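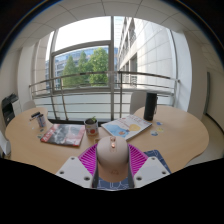
Beige mouse, copper-coloured wheel.

Wrist pain and small mice – is vertical worth it?
16 replies · 243 views

gumleaf_ledger
Six years of invoicing and my right wrist has handed in its notice. Physio says swap hands, rest more, and stop using "that little thing". I've been looking at the Hakov vertical, but it's a bit over $100 and looks like something you'd prune roses with. Anyone made the switch and stuck with it?

thirdcoffee
Had the Hakov since June. First week I couldn't hit a close button to save my life. Second week was fine. Wrist is better, though I also stopped resting it on the sharp edge of the desk, so who knows which did the work.

boyer_st_dave
Save your money. It's desk height. Everyone buys a $100 mouse and puts it on a desk built for a giant. Drop your elbows to ninety degrees and use whatever came in the box.

gumleaf_ledger
My desk is the kitchen table, Dave. It's at the height of dinner.

boyer_st_dave
Then raise the chair and get a footrest. Mine's a ream of paper and a phone book. 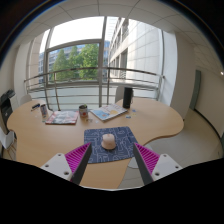
pastelandpetty
Going to disagree with Dave, as is tradition. I did the chair, I did the footrest, I did 436 stretches off a poster at work, and my wrist still ached until I got something that filled my palm. Hand size matters. If your fingers are clawed up all day, no amount of phone book will fix it. Borrow a few shapes before you buy. The Akurton shop on Boyer Street used to let you try them at the counter.

thirdcoffee
Used to. It's a bubble tea place now.

pastelandpetty
Of course it is.

mutach_user
Has anyone mentioned learning keyboard shortcuts? I use the Mutach trackball for the rest and barely touch it. My thumb hurts now, mind you.

boyer_st_dave
So you've moved the pain four inches to the left.

mutach_user
I prefer to think of it as sharing the load.

gumleaf_ledger
OK. Chair's up on a cushion, feet are on the atlas, and I've swapped to my left hand for email – apologies to anyone expecting a reply this month. Will price the vertical at tax time.

Share · 3 people found this helpful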